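Plirkavier Towel Folding Set — README

Reference material for flat-folding household microfibre towels on a table. 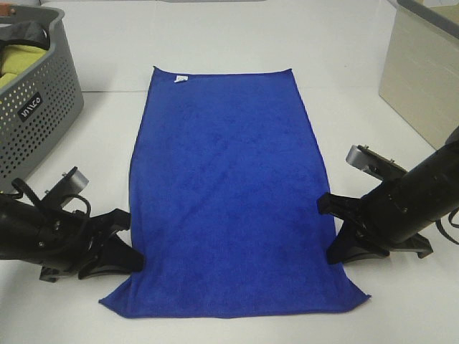
Fenna Segers asked whether the care tag should count as a landmark at all, given that many people cut it off before the first wash. It counts where it is present. Where it has been removed, the tag field is left blank and the hem seam is used instead.

Contents

The set holds 1513 folding records. Each record covers one towel, from laid flat to final fold. Records are grouped by towel colour and then by fold type (half, quarter, thirds).

Start state

The towel is laid flat on a white tabletop, lengthwise, with no part folded under. It does not need to be square. Microfibre stretches unevenly and one short edge often comes out wider than the other. Wavy side edges and small creases are accepted. A corner tucked under the towel is not, and the record is marked "restart".

Fields

towel_id — one per towel, kept through all washes
colour — plain name, e.g. blue
tag — position of the care tag along the hem, or blank
outline — rectangular, tapered or irregular
fold — half, quarter or thirds
edge_gap — distance in millimetres between the two short edges after a half fold
result — accepted, rejected or restart

Acceptance

A half fold is accepted when edge_gap is 10 or less at both corners. For tapered towels the gap is measured at the middle of the edge only, as the corners cannot meet. Quarter folds inherit the result of the first fold.

Known problems

Records up to 1000 use the old outline field, which had no "tapered" value. Wilma Van Loon is relabelling these. Dark patches in the pile were logged as stains in part of the Gatport batch; most are pile direction and the stain column should be ignored.

Changes

October — thirds added, edge_gap changed from centimetres to millimetres.

Corrections to Tâm Giáp, with the towel_id in the subject line.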